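Moffat Street Pencil Case Repairs and Refills – Frequently Asked Questions

What do you take?
Soft pencil cases, mostly. We replace zips, resew seams and wash out whatever has happened inside. Hard tins go to Anselmo Marulanda, who owns a hammer.

Do I need to empty it first?
Yes, please. Tip everything onto the floor at home and have a good look at it before you decide what goes back. Last October we emptied 8 cases for customers who hadn't got around to it, and we're still finding the sharpener shavings.

How do I tell if the zip is worn out?
Run it end to end with the case empty, then again with the case full. If it only sticks when full, your zip is fine and you own too many highlighters. Rub a plain graphite pencil along the teeth before paying us for anything.

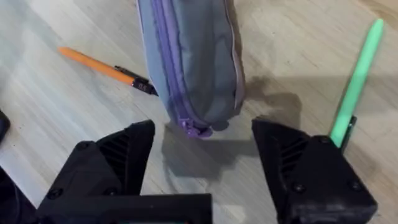

Grey-blue case with a purple zip, and an orange pen on the floor.

Can you match the colour of my zip?
Usually. Purple, navy and black are kept in the drawer. Other colours are ordered in, and "sort of teal" is not a colour we can order. Bring the case in and Socorro will hold it up to the card.

Can I wash it myself?
Cold water, a bit of dish soap, zip open. Dry it on the line, out of full sun. Ink that's already set will stay – you may grow fond of it.

What about pens that leak?
Cap them and store them nib up. If one has leaked already, put it in a sandwich bag before you bring the case over. We have a favourite rug.

When are you open?
Every day but Monday, until the kettle goes on at 4 pm. Drop-offs after that can go through the slot if they're soft enough to fit.

How do I check on a repair?
Ring and quote the number on your ticket. If it's 2669, yours is ready and has been for ages.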